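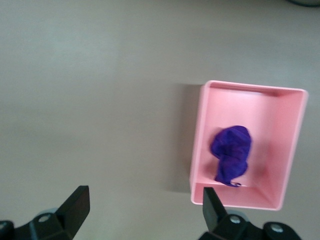

¿Qué se busca en esta convocatoria? Hogares que laven en casa al menos dos cargas semanales y acepten anotar el resultado de cada una.

Tiempo de lectura: 2 min
Imprimir | Enviar por correo

Stirnside prepara un ensayo doméstico sobre la eliminación de manchas de grasa y de cal en tejidos de algodón. El ensayo dura 13 semanas y comienza en octubre. Cada hogar recibe el detergente Memerent en envases sin perfume y una ficha de dosificación.

Requisitos: lavadora de carga frontal, programa de 40 grados y acceso al filtro para su limpieza mensual. No se admiten suavizantes ni lejía durante el ensayo – tampoco en cargas ajenas al mismo.

Compensación: 1170 euros brutos por hogar, abonados en 2 pagos.

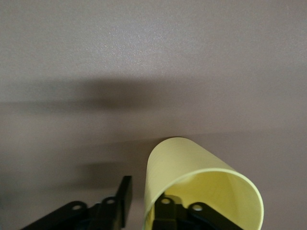

Skokar, que participó en la edición anterior, señala que lo más laborioso es pesar la ropa en seco antes de cada carga, y recomienda hacerlo la víspera.

Las solicitudes se presentan mediante el formulario de Stirnside, indicando modelo de lavadora y dureza del agua.

Contacto | © Stirnside | Volver arriba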